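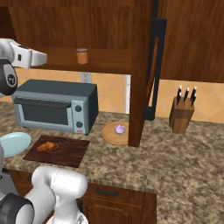
Counter layout with toaster oven. Croissant on the cutting board, gripper at upper left, knife block at right.

Cuvon Counter Kit: README

Cuvon is a simulated kitchen kit from Clavwood for teams training or testing a single robot arm on light bench tasks. You get the scene files, the robot model already placed, a set of recorded episodes and the scoring script. There is no hardware in the kit and you don't need any to use it.

This file covers the croissant set. The drawer and tap sets have their own READMEs in their own folders.

What's in the download

scenes/ has 4 kitchen layouts. All have the same cabinets and arm mount. Wall finish, counter material and appliance positions change between them.
episodes/ has 400 recorded episodes, one folder each.
tools/ has the Paisan player and the scoring script.
docs/ has the joint limits, the object list and the change log.

The task

A croissant has to be moved between a flat plate and a rectangular cutting board on the counter. It runs in both directions. Of the 400 episodes, 218 go from board to plate and the rest go from plate to board. The direction is in the task field of each episode's metadata file, along with the instruction in plain English. Please read it from there. Don't try to work it out from the folder name, which is only a serial number.

The toaster oven isn't part of this task. Its door and knobs are modelled as solid and won't move. It sits close behind the working area and makes a good collision test, particularly when the arm comes in low across the front of it. The knife block and the round board are there for the same purpose. Contact with any of them is logged but doesn't fail the episode unless you set strict_contact to true.

Start positions for the plate and board are randomised within limits set in the scene file. The croissant always starts on one of them, and its heading is random.

Views

Each episode is rendered from 2 camera positions. They are stored as separate video files with matching frame numbers. Expect the arm to block things. In some stretches the forearm covers a good part of the counter and the gripper is mostly behind it. 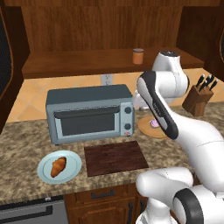

If your policy uses a single view, train one model on each and compare before you settle on either. Benjie Saludo ran that comparison for us in September and found that the view with less arm in it did better on grasping and worse on placing. His notes are in docs/views.txt. They cover one layout only and we haven't repeated the test on the others.

How the episodes were made

All episodes were driven by a person using a handheld controller in the simulator. Nothing was generated by a script. Operators could abandon a try and start again, and abandoned tries were deleted. Episodes with a dropped croissant were kept if the operator picked it up and finished the job. Those are tagged recovered in the metadata. If you want clean demonstrations only, filter on that tag.

Tassanee Srithong checked every finished episode against its instruction. Where the croissant ended up on the rim of the plate she passed it if it stayed put until the end of the recording.

Scoring

Run the script in tools/ on a folder of your own rollouts. It reports success by direction and by layout, plus contact events. A rollout succeeds when the croissant is resting on the target, the gripper is open and the arm is clear of the object. Partial credit isn't given.

Known problems

The croissant is a rigid body. It doesn't squash, so grip force that would flatten a real pastry goes unpunished.

The small purple and white item on the round board can be knocked off and will roll. It is not a target in this set.

Small lettering on the arm and the oven doesn't hold up at the supplied render resolution. Don't use this set for anything that depends on reading labels.

Granite texture on the counter repeats. One customer's segmentation model picked up the repeat and used it to locate the plate. Swapping the counter material in the scene file fixes this.

The Paisan player drops frames on older laptops. The files themselves are complete.

Not suitable for

Food safety testing, heat, liquids or cutting. We also don't suggest taking a policy trained only on this set straight to a real arm. Lighting is fixed in each layout and the friction values were picked to keep the simulator stable.

Licence and support

The kit is licensed per site, for research and internal product development. You may publish stills and results. You may not resell the scene files or repackage the episodes. Models trained on the set are yours.

Support requests go through the Prasadness portal, using the login that came with your licence. Include the episode number, the layout name and your simulator version. For a physics fault, attach the contact log as well.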